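How to set a stop-limit order on Akon

A stop-limit order sells your coins once the price falls to a level you pick, but never below a second level you also pick. Log in, open the Trade tab and choose your pair. Under order type, select Stop-Limit. 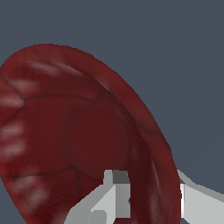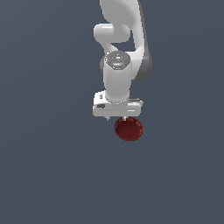

Enter the stop price first. This is the trigger. If your coin trades at 341, you might set the stop at 300 — low enough that a normal daily swing won't set it off. Then enter the limit, a little under the stop. Price charts on Akon use a plain slate gray-blue, the same sort of backdrop as in both images, and your stop shows on it as a dotted line.

Type the amount, up to 200 coins per order, and press Confirm. Check Open Orders to make sure it's listed. In a fast drop the price can skip past your limit and the order stays unfilled, so keep the gap at 2 percent or more.

Questions: Hannelore Teuber, Derstead | © Derstead | Back to top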